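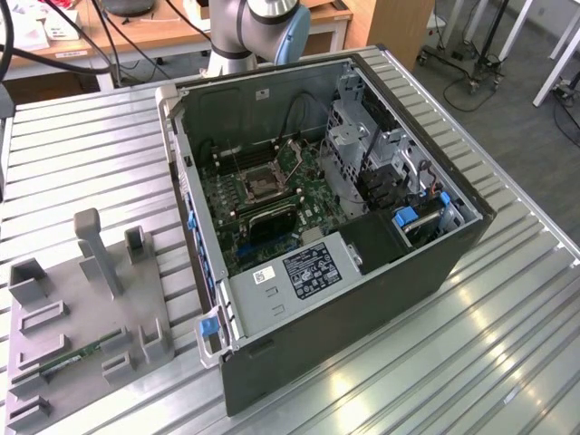
What do I need to do to an old desktop computer before I give it away?

porchswing48
29 January 2022

Copy off whatever you want to keep, sign out of everything you're signed in to, erase the drive properly, and then wipe the dust off and find out whether the place you're giving it to will take it. Those are the bones of it, and if you only have one evening you could stop reading there. But I have been through this with my own computer, my mother's and two from our church office, so let me go on a bit.

Start with the copying, and give yourself longer than you think you need. When I did my mother's I was sure everything was in Pictures and Documents, and then I found 134 recipes sitting in the Downloads folder, some of them typed up from my grandmother's cards. Look on the desktop too, and in the trash, and under every user name if more than one person had a login. Old email is the sneaky one. If she used a mail program that kept her letters on the computer, they won't be waiting for you on a website later. I put it all on an outside drive, 2,928 photos among the rest, and then opened a handful on my laptop before I erased a thing. Please do that last part! A copy you haven't opened is only a hope.

Then sign out. Go into the browser and look at the saved passwords, and write down or move any you still need. Sign out of your email, your cloud storage, your music and anything you paid for that only allows so many computers. Some tax and photo programs want to be "deactivated" on the old machine before they'll let you use them on a new one, and it is a whole lot easier to click that button now than to explain yourself on the phone in April.

For the erasing, Windows 10 has a Reset This PC choice in the settings. Pick the one that removes everything, and then look for the extra option to clean the drive as well. It can take hours. I start mine after supper and go to bed. Deleting the files by hand and emptying the trash won't do it, as those can often be brought back by somebody with a free program and a little patience.

marigold.and.fern

Agree with everything marigold wrote, and I'd just add a piece for people whose computer won't start anymore, which was my situation in October. I had a tower from a little shop called Piston that had been sitting under the sewing table for years. You can't reset what you can't turn on, so the drive has to come out. 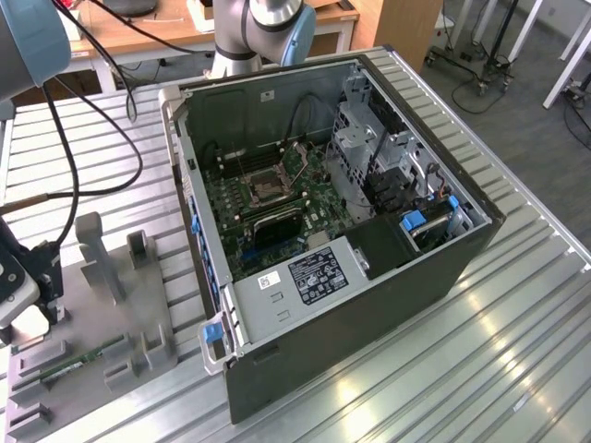
The drive is the one part of the computer that really matters for your privacy, because that is where your letters and bank statements are kept. Everything else can go along to its new home with a clear conscience. Shut the computer down, pull the plug out of the wall, lay the case on its side and take the panel off. It looks like a lot in there the first time, but you can leave the big green board alone. What you're hunting for is usually in some kind of metal cage – silver with little holes all through it is one style, with black cables threaded through – and a regular hard drive in there is a flat metal box with two cables plugged into it. Take a picture with your phone before you unplug anything, then ease the cables off by their plugs and slide or unscrew the drive. Newer computers may have a small flat stick fastened right to the board as well, or instead, so check the manual or look up the model before you decide you're done.

Once it's out you have choices. I bought an inexpensive adapter that let me plug the old drive into my laptop, and I got my photos back that way, which had me in happy tears at the kitchen table. If you don't care what's on it, many recyclers will shred a drive for you while you watch. Don't microwave it and don't burn it. My brother-in-law had ideas along those lines and I talked him out of them.

Put a note on the case saying the drive has been removed and whether it last ran. The folks at the Odomia thrift store told me they'd much sooner have a dead computer with an honest note than a mystery. They gave mine to somebody for parts. Another place, over in Zakirwood, wouldn't take anything without a drive in it, so call ahead – I drove 48 miles for that piece of information.

plumjam111

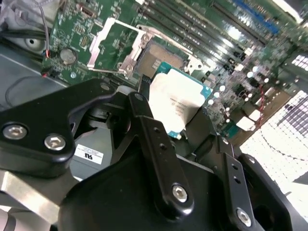 tuckahoe_lane

Do take out the drive, sure, but don't forget the CD tray! My aunt gave hers away with her wedding video still in it. You can push a straightened paper clip in the tiny hole on the front of most of them and the tray pops out with the power off. Also check for memory cards and those little USB plugs for a wireless mouse. And if the keyboard and the power cord are going with it, tape the cord to the case. The one I dropped off at Thaweesak sat there a month waiting for a cord I had at home in a drawer.

marigold.and.fern

Oh, the CD tray, yes. I left it off my list completely and I'm going to go check the one in my hall closet tonight.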